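Goltodden for PC and Console

Mar 31, 2019

I've been waiting for Brosura to make another action game since their last one ate my whole summer, and Goltodden is finally up for preorder! You play a ferry guard stuck on a flooded island, and it's all fast sword fights, climbing and a lot of very wet ruins. Release is set for October on PC and console.

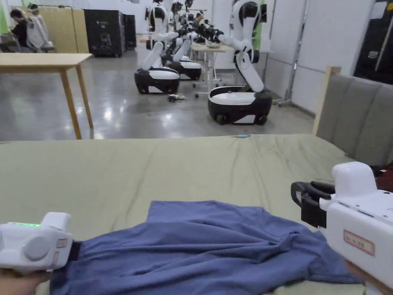 What's in the box

The standard edition is the game and nothing else. The Grudard Edition (that's the one I ordered, no willpower) adds a cloth map, the soundtrack on 2 discs and a 25-page art book. Only 3,000 of those are being made, so don't sit on it too long.

Combat looks heavier than I expected. You parry, you build up a meter, and then you spend it on one of the big tide attacks, and I love that you can swap weapons in the middle of a combo
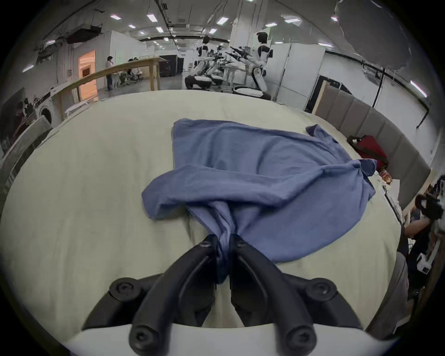
without opening a menu. My one worry is the camera in tight rooms, which got pretty wild in the demo (I died twice to the same crab thing). The music is by Gachanja, and the boss theme from the trailer has been stuck in my head all week.

Preorders also get an extra outfit and 400 shells to spend at the first shop.

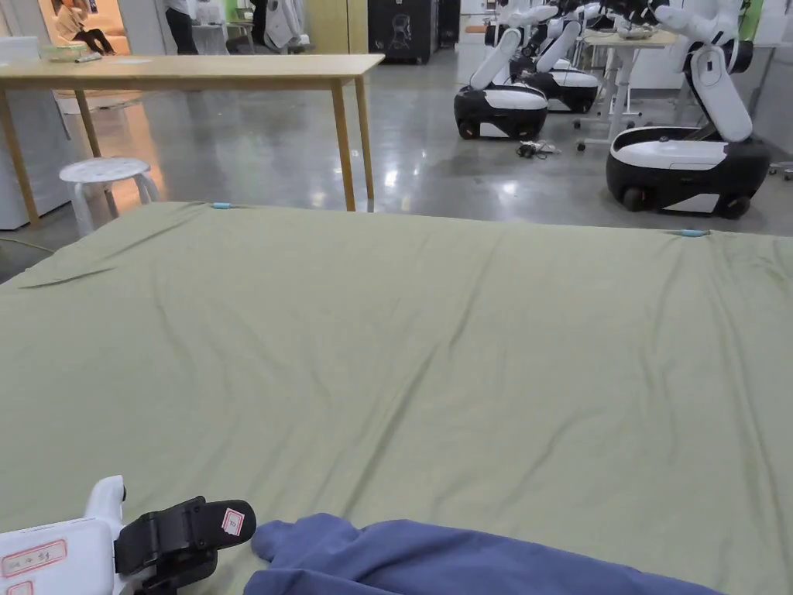 Can I play it with a friend?

Goltodden is single-player only, with no co-op planned for launch.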